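Monday, cold chain bench, Clullton sampling room

Fridge 2 logger pulled at 7:40 and read out on the Bremix reader. 472 readings since the last download. No gaps, battery flag clear. Max 6.8 C, min 3.1 C. The max falls in the restock window and lasts two readings, so no excursion report. Saved the raw file before trimming - last month's was trimmed first and we lost the start marker.

Rapid flu cassettes, Jasesex lot change. Old lot has 155 left, new lot 264. Ran positive and negative controls on both, two cassettes each. All valid. The test line on the new lot comes up fainter at 10 minutes but is readable without the lamp. At 15 minutes I can't tell them apart. Wrote the lot number on the inside of the carton lid too, as the outer label rubs off.
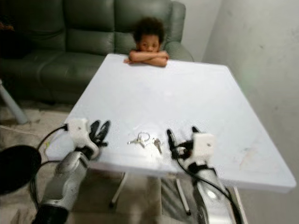 Can the old lot and the new lot be used in the same session? Keep them to separate sessions until the old one is finished, because the result sheet has only one lot field.

Swab transport tubes: 226 on the shelf, all in date through April. Pulled five for a leak check, inverted 30 minutes on blotting paper. Four dry, one damp at the thread. Retightened that one and repeated, dry. Probably cap torque at packing, but I want another 20 from the same carton before saying so. Carton is marked HOLD, bottom shelf left.

Grewal centrifuge still throws the imbalance error at low load. Cleared with a matched water blank opposite. Buckets reseated, pins greased, no change with a single tube. Use the blank for now.

To do: 20-tube leak check, second lot field on the sheet, new probe bottle for fridge 2 (glycol is low).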